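4.2. Limites de l'inversion et discussion

L'accord entre les profils de vent neutre restitués et les modèles climatologiques a souvent été présenté comme une validation. Nous n'en sommes pas convaincus. Les modèles utilisés comme référence servent aussi, dans la chaîne Stonitz, à initialiser l'inversion; qu'ils ressemblent au résultat n'a donc rien de surprenant. Wibisono avait déjà soulevé cette objection à propos des premières campagnes de Gulside, sans obtenir de réponse satisfaisante à notre avis.

Sur les 523 passages retenus, 49 présentent un écart supérieur à l'incertitude annoncée. La pratique courante consiste à les écarter comme « contaminés » par des précipitations aurorales. Or le critère de contamination est défini après coup, à partir de l'écart lui-même. Nous avons repris ces passages avec l'indice magnétique de la station de Brelden, indépendant de l'inversion : la corrélation attendue n'apparaît que pour les orbites de fin de nuit, et elle disparaît dès que l'on retire les deux journées les plus perturbées d'octobre.

Reste l'hypothèse instrumentale. L'étalonnage de l'interféromètre Kwak suppose une dérive thermique linéaire entre deux visées de la lampe de référence. Cette hypothèse est commode -- elle n'a été vérifiée qu'au sol, sur trois cycles, dans une enceinte dont le gradient n'est pas documenté. Une dérive quadratique, même faible, suffirait à produire des vents méridiens apparents du signe observé. Nous ne prétendons pas qu'elle existe; nous constatons que les données publiées ne permettent pas de l'exclure.

Il serait dès lors prématuré d'interpréter l'asymétrie entre hémisphères comme un signal géophysique. Les barres d'erreur de la version actuelle ne contiennent que le bruit de photons, et la propagation du terme d'étalonnage est renvoyée à une version ultérieure du produit. Tant que ce terme manque, la comparaison avec les radars ne tranche pas davantage, leurs volumes de mesure différant trop de ceux du satellite. 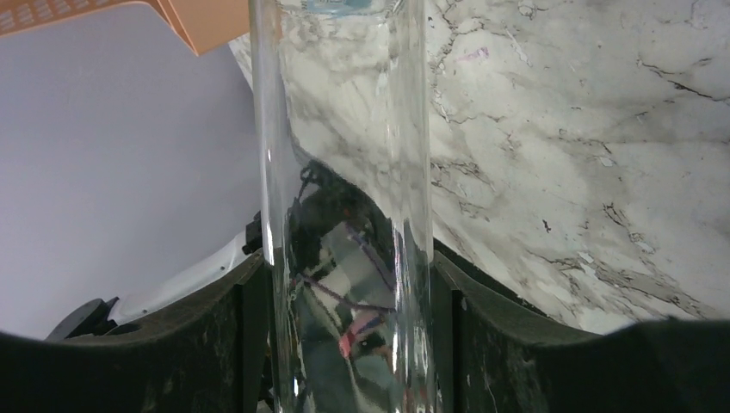
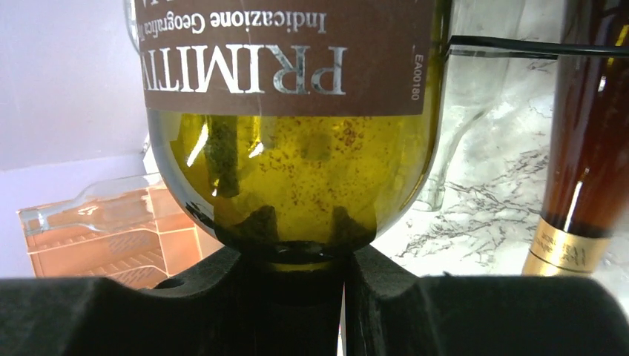

Figure 3. Objets en verre tenus par une pince : cylindre transparent (première vue) et bouteille verte retournée, goulot vers le bas (seconde vue).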